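Prollby Student Robotics Club
Minutes of the project meeting, 25/02/2025

Present: Lai-ching Pan (chair), Eun-seong Yang (minutes), members of the arm and software groups
Apologies: none received

1. Minutes of the previous meeting
Agreed without changes.

2. Table wiping task 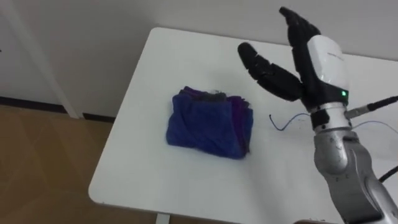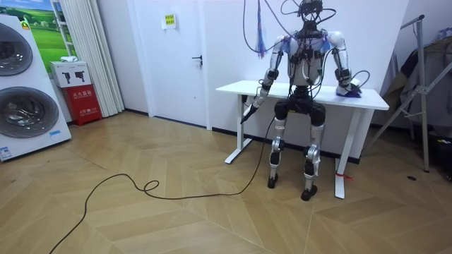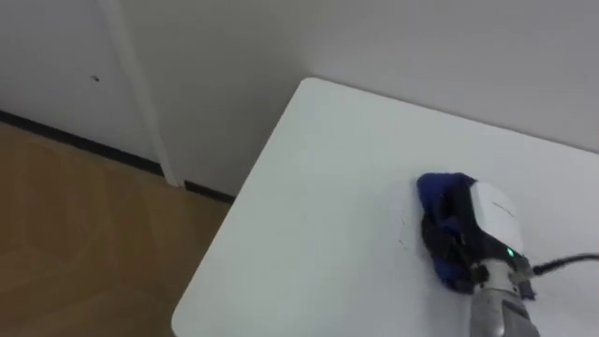

Blue cloth on the white table, all three views.

The software group reported 42 complete runs logged since the last meeting, of which 23 met the scoring rule for the Urnus round. Most failed runs were lost at the grasp, before any wiping began. L. Pan asked whether the cause was the approach angle or the closing force. E. Yang replied that the logs do not separate the two - the force value is only written once per run. It was agreed to log it throughout.

A longer wiping stroke was proposed. Members were divided, as a longer stroke covers more of the surface but uses more of the time limit. The present stroke stays until the new logs have been read.

Action: EY to change the logging and circulate the file format.

3. Rules for the Urnus round
The organisers have confirmed a limit of 150 seconds per attempt and 2 attempts per team. The clock starts on the judge's word and is not stopped for a dropped cloth. Teams may supply their own cloth. The wording on restarts remains unclear and LP will write to ask.

Action: LP to query restarts.

4. Software
The Bralavex planner has been updated on the main machine. The Erdem branch has not been merged, owing to a fault in the joint limit check. Members are asked not to run it on hardware until the fault is closed. Simulation only is permitted.

5. Written report
The draft is due in April. The sections on grasping and safety have no author as yet. EY will take grasping. Safety is carried over to the next meeting.

6. Any other business
Run sheets are to be filled in at the time of the run and signed. Several were returned without a software version and had to be left out of the totals under item 2.

Date of next meeting to be sent by email.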